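The Small Table Gets Its Turn

Augustina Agbeko can fuss over a tabletop for an entire morning, and after spending one with her I completely understand why. She dresses small tables for Hurkcombe, a shared workspace with a wooden table tucked into the curve of its upstairs balcony, and she's mad about beige. Proper beige, the colour of oat biscuits!

Her method starts with two of something. Two trays, two bowls, whatever is in the cupboard, as long as they belong to the same family. Then comes a bit of green, then something white, and after that she moves things about until her tea goes cold.

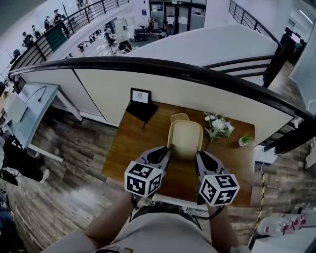
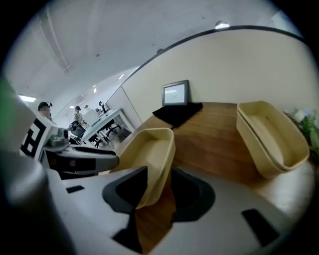
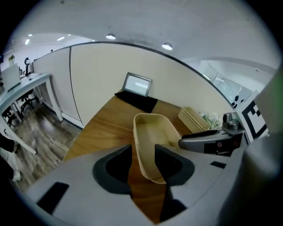 Warm timber, pale neighbours and a little greenery.

“People buy a centrepiece and stop there,” she told me. “I'd sooner have a tray I can shift with one hand.” She bought her favourite pair from Kolletti years ago and has carted them through five house moves, which is a lot of newspaper and tape.

Her friend Ott Baranauskienė, who runs the homewares shop Hikemitz, is just as keen on artificial flowers. I'd always been a bit sniffy about them, but Ott won me over. She bends every stem before it goes anywhere near a table, spreads the leaves with her thumbs and lays the bunch on its side, as if it's just come in from the garden. Her shop now stocks almost 600 stems, and in November she clears a whole wall for the white ones.

I went home and tried it on our hall table, with a bread basket and a pot plant from the kitchen windowsill. It took me four goes to get the basket on the right angle. I love it, and the car keys have finally got somewhere to live.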